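Flatberg Table Linen – Cantero Cloth, White

Home > Table > Cloths > Cantero

Item no. 802
In stock, ships in 2 business days

The Cantero is a plain white cloth for everyday tables. It has a flat weave, a narrow hem on all four sides and mitered corners. There is no print, no border and no coating. It can be used for meals, under a buffet, on a work table or on a market stall.

We have carried the Cantero in our range under the same name for 18 years. The weave was made slightly denser in March, after customers told us that dark table tops showed through the older version. The size and the hem did not change, so a new cloth can be used next to an old one. The new one will look a little brighter until it has been through the wash a few times.

Fabric and feel

The fabric is a cotton and linen blend, with more cotton than linen. It comes out of the package stiff and softens with use. It wrinkles. If you want a cloth that hangs perfectly smooth straight from the dryer, look at the Brorkach, which has polyester in it and costs less. The Cantero takes an iron well when it is still damp, and it holds a pressed fold for most of a dinner.

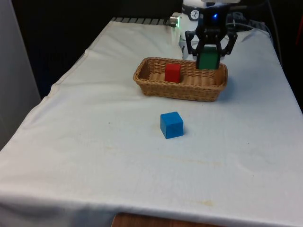 Velimir Golob writes that he bought two for a long table and was not happy with the overhang at first: "I measured the top and ordered to the inch, and after the first hot wash it was short at both ends. The second one I sized up and it has been fine. Good cloth, heavy enough that it stays put with the window open. Please put the shrinkage higher up on the page."

Shrinkage

The cloth shrinks by up to 4 percent in the first two washes and very little after that. Measure your table, add the overhang you want on each side, and then choose the next size up. All sizes on this page are before washing.

Sizes

Small – 55 x 55 inches
Medium – 55 x 79 inches
Large – 60 x 98 inches
Long – 60 x 120 inches

Other lengths can be cut and hemmed to order at our Pilthorpe workroom. Allow 18 days. Cut lengths cannot be returned unless there is a fault in the fabric or the sewing.

Care

Machine wash hot with whites. Chlorine bleach weakens the linen, so use an oxygen bleach for stains. Treat oil and turmeric before washing, as heat will set them. Rinse red wine with cold water as soon as you can. Tumble dry on low and take the cloth out while it is slightly damp. Do not use fabric softener on cloths that go under food, as it leaves a film and spills run across the surface.

For storage, roll the cloth on a tube or fold it loosely. A cloth left folded in a drawer for months can yellow along the creases. One soak in oxygen bleach usually takes this out.

Questions about this item

Can it be dyed? Yes, with a dye meant for cotton. The polyester thread in the hem will stay white.

Is there a matching napkin? Yes, item 79, sold in packs of six.

Do you sell the cloth by the yard? Only from the workroom. Write to Ulla Kiiskinen at the Pilthorpe address and include the length you need.

Page updated September 2026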